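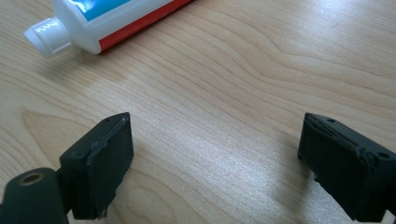

Home | Products | Guides | Course Tools | Support | Contact

Section 3. Setting Up a Shared Reading Group in Woverora

This section covers the creation of a reading group for a seminar or lecture course, the loading of a text, and the release of margin notes to students. It applies to instructor accounts. Teaching assistants can complete steps 4 through 9 if the instructor has granted them editing rights (see Section 2).

Before you start

You need an active course in Woverora, a class roster, and the text in one of the accepted formats: plain text, EPUB, or PDF with selectable text. Scanned pages without a text layer will load, but students cannot attach notes to individual lines.

3.1 Create the group

1. Sign in and open the course.
2. Select Groups, then New Reading Group.
3. Enter a group name. Names can be up to 17 characters. Longer names are cut when they appear in the side panel.
4. Choose a group size. The default is 12 students. If the roster is larger than the group size, Woverora splits it in alphabetical order.
5. To assign students by hand, clear the Auto Split box and drag each name to a group.
6. Select Save.

Note: Changing the group size after students have posted notes does not move the notes. They stay with the group in which they were written.

3.2 Load the text

1. Open the group and select Add Text.
2. Choose the file and wait for the page count to appear. Do not close the tab during this step.
3. Set the line numbering. Use Verse for poems and verse drama, Prose for novels and essays, and Mixed for plays that contain both.
4. Check the numbering against your printed edition. Select any line and type the correct number to reset the count from that point.
5. Select Lock Text.

Caution: Locking cannot be undone once a student has opened the text. If the numbering is wrong after that point, the file must be loaded again as a new text and existing notes must be exported first (see 3.5).

Older spelling is kept as it appears in the file. The Modern Spelling view changes only what the reader sees on screen and has no effect on search. A student who searches for a modern form will not find the older one unless Match Variants is turned on under Reader Settings.

3.3 Set the note rules

1. Select Rules from the group menu.
2. Choose who can see notes: Group, Whole Course, or Instructor Only.
3. Set the minimum number of notes per reading. Enter 0 to leave this open.
4. Set the opening and closing times. Times follow the time zone of the course, not of the reader's device.
5. Turn Replies on or off.

Note: With Hold Until Posted turned on, students cannot read the notes of others until they have met the minimum. This setting works best with short passages – on a full act or chapter it tends to delay discussion until just before class.

3.4 Release the reading

1. Select Preview as Student.
2. Confirm that the text opens at the correct line and that the note button is visible.
3. Return to the instructor view and select Release.

Students receive one message at release and one 3 hours before closing. Neither message can be edited. To turn off both, open Course Settings and clear Reading Alerts.

3.5 Export notes

1. Open the group and select Export.
2. Choose By Student or By Line.
3. Select the file type and then Download.

Exports By Line include the quoted passage, the note, and all replies. Exports By Student leave out replies made by other students.

If you see error 347, the text was replaced while the export was running. Wait until the new text has finished loading and repeat the steps. If the error returns, contact Kesteck support with the course code and the name of the group.

Next: Section 4. Grading Margin Notes

Shares: 12 | Comments: 3

Lies Van Beek
Step 4 in 3.2 should say that stage directions are counted as lines in Mixed. I had to renumber a whole play.

Sewwandi Weerakoon
@Lies Van Beek There is a box for that under Reader Settings – Skip Directions. It has to be set before you lock the text.

Bakker
Does Hold Until Posted apply to teaching assistants? Mine could not see any notes on Thursday.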